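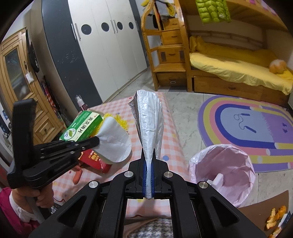
WUKMONT - Dikden, the household waste and recycling contractor for Wukmont, will begin accepting kitchen foil and foil food wrappers in its curbside collection from August. The change applies to all 3,003 households on the Wukmont route and requires no new container. Foil may be placed in the existing recycling cart with cans and other metal packaging. A crumpled silver wrapper, crinkled and pinched to a point at one end, is the kind of item that has until now been sent to landfill with general trash. Paper tissues remain excluded from the recycling cart and should continue to go in the trash.

The decision follows a trial in the Dadunik neighborhood, where 375 households were invited to take part and 317 did so for the full length of the program. Material from the trial was sorted separately at the Dikden transfer station and checked for food residue before being baled. The company considers the quality of the material suitable for regular collection.

"Residents in Dadunik asked us for this service well before the trial began," Dikden said in a statement. "They told us the rules on foil were hard to follow and differed from one town to the next. We have kept the new instructions to a single page."

Households are asked to wipe or rinse foil and to press small pieces together into a ball before placing them in the cart. Plastic film with a metallic finish, including most chip bags, will not be accepted. Residents who are unsure may use the scrunch test - foil stays crushed when released, while metallic film springs back.

Collection days will not change. Carts should be at the curb by 6:30 a.m. and set clear of mailboxes and parked vehicles. Crews will leave a tag on any cart that contains items outside the accepted list, and the cart will be emptied on the next scheduled visit once those items have been removed.

A printed guide will be delivered to every address on the route before the service starts. It was prepared with Khúc, the design studio responsible for the current cart labels, and will be available in large print on request. Replacement labels will be fitted by collection crews over a period of 30 days.

Apartment buildings with shared dumpsters are not included at this stage. Dikden will write to building managers separately regarding arrangements for those properties.

Media and resident inquiries may be directed to the Dikden customer office in Wukmont during business hours.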